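4.2 What stays on the desk

When we first sat down with the office workers who took part in the study, we had rather expected them to talk about paper. Paper is what most of the earlier writing on desk clutter deals with, and we had a good many questions ready on the subject. What people wanted to tell us about, once they had settled in and warmed up a little, was the small stuff: the cable they meant to coil up properly, the drink they would finish later, the keyboard that had been left where the last person pushed it.

Of the 49 people we spoke with, the ones who shared a desk were by far the most forthcoming. Rosalinda Tan, who carried out most of these interviews, noted that they nearly always drew a line between things that "live" on a desk and things that are "only stopping there" – a distinction we have gladly borrowed for the rest of this paper. A keyboard lives on the desk. A water bottle is only stopping, even if it stops for a week. Cables were the hard case, and two participants from the same office at Andwood gave us quite opposite answers, each perfectly sure of theirs.

We also asked everyone to tell us how they would clear a desk for a colleague arriving the next morning. Most began with whatever could be carried off in one hand, and left anything with a wire attached until last. Several said they would move such things to one side and leave the wire alone, as they were never certain what it belonged to. Figure 3 shows a desk with things of both kinds on it.
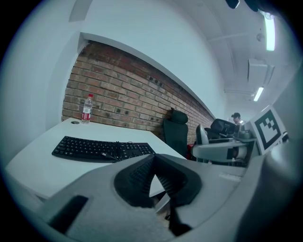 Bottles brought out the warmest feelings of all. People were quite willing to throw away an empty one that belonged to somebody else, but a bottle with water still in it was treated almost as a message that its owner would be back, and only three participants said they would move it without asking first.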